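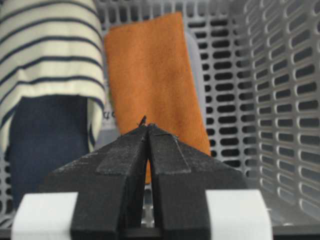
Minutes of the meeting after the open day at Mirncombe

Present: Csaba Dudás (chair), Bart Verbruggen (demonstrations), two colleagues from the Ulitgate office, the writer of these minutes.
Apologies: the contact person at Morikawa, who sent her remarks in writing.
Start: 16:10, small meeting room, ground floor.
Period discussed: open day in March.

1. Minutes of the previous meeting

Approved with one correction. Under point 4 the text said that the laundry demonstration would run "all day". It must be "in the afternoon only". Csaba asked that the corrected version is put in the shared folder.

2. Attendance

We received 67 visitors. 38 of them had registered before, the others came at the door. The Ulitgate colleagues remarked that the sign at the parking lot was pointing to the wrong entrance until lunch time. Some people walked first to the delivery side and had to ring there. For the next time the sign will be checked by the person who opens the building.

The visit of the Morikawa group was planned for 13:00 and started at 13:20. They wanted to see the laundry cell first and the warehouse after, so the order of the tour was changed on the spot. This gave some waiting for the second group.

3. Laundry demonstration

Bart reported. The task was to take pieces out of a gray plastic basket, one by one, and lay them on the table. The basket held mixed things, among them a cream garment with navy stripes and an orange cloth. Bart chose different colors on purpose, so that people standing at the back can follow which piece is being taken.

The afternoon had 50 picks in total. Bart counted a pick as good when one piece only came out and it arrived on the table without help of a person. By this rule 38 were good. The remaining ones were mostly two pieces coming together, or a piece that slipped on the way. Csaba asked if a slipped piece which the robot took again by itself is counted as good. Bart said no, it is counted as a miss. It was agreed to keep this rule and to write it on the poster, as several visitors asked the same question.

There was a discussion about clothes that hang over the edge of the basket. Bart finds these more difficult than the ones lying at the bottom, as the fingers can push the piece out over the wall. One of the Ulitgate colleagues proposed to start always with all the pieces fully inside. Bart does not agree — at home nobody fills a basket so neatly, and the Morikawa people said they liked to see a normal basket. Decision: we keep the hanging pieces, but the first pick of each round will be an easy one.

Cleaning of the grip pads. Threads and fluff from the fabric collect on the fingers. Bart will wipe the pads before each round and look also at the tip of the fingers, where a fiber is easily forgotten.

4. Screen with the view from the gripper

The screen was liked very much, especially by the children. It was placed too low and the second row could not see it. Flonico can lend us a higher stand. Csaba will ask for the price, and if it is free of charge he will reserve it directly.

The picture on the screen had a small delay compared with the arm. Visitors noticed this and thought that the robot was slow to react. The person who explains will mention the delay at the beginning.

5. Safety line

The yellow tape on the floor was respected by the adults. In 2 cases a child stepped over it and Bart stopped the arm by hand. No contact took place. Csaba wants a real barrier for the next time, also when it looks less friendly. Agreed by all.

6. Remarks from Morikawa

Read aloud by Csaba. They thank us for the open way of showing the misses. They ask for a second visit in June with their own basket and their own clothes. Bart has no objection but wants to receive the clothes one week before.

7. Actions

Bart: poster text with the counting rule; cleaning step added to the demonstration sheet.
Csaba: stand from Flonico; offer for the barrier; answer to Morikawa.
Ulitgate: new parking sign, and a list of what was eaten and what was left, for the catering order.

8. Any other business

The coffee machine in the hall was empty at 15:00. Ulitgate will order a second one for June.

The meeting closed at 17:05. The next one is in April, same room.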